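Hand-rearing hedgehogs – feed intervals
Plimell Wildlife Forum > Orphans

brodow_50
Two orphans in, 901 g between the pair, eyes open. Goat's milk every four hours. Is a night feed still needed?

Cabello
Weight per animal, please. A total hides a poor feeder.

brodow_50
Fair. One is 50 g heavier than the other.

asora
At that size they should be on meaty food, no night feed. Drop the milk.

Cabello
Disagree on dropping it at once – I taper over up to 2 days.

asora
Tapering only prolongs loose droppings.

brodow_50
Milk stopped. Combined weight this evening 1,012 g.

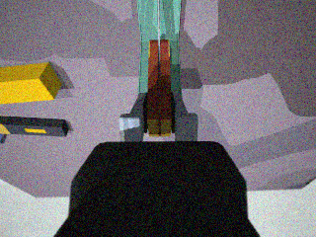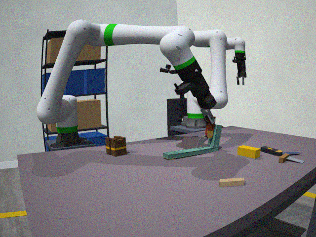
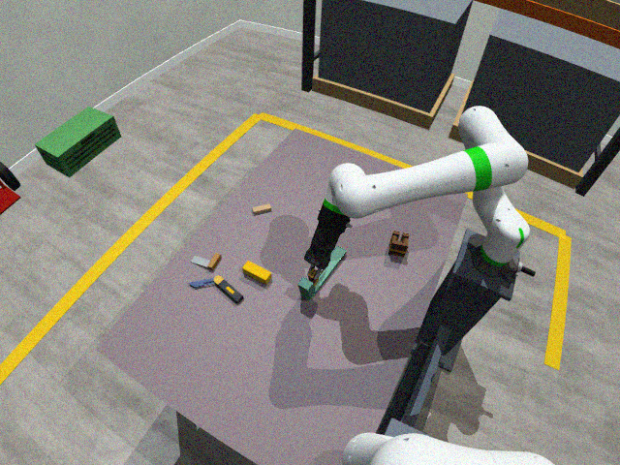

Simulated views, work table and robot equipment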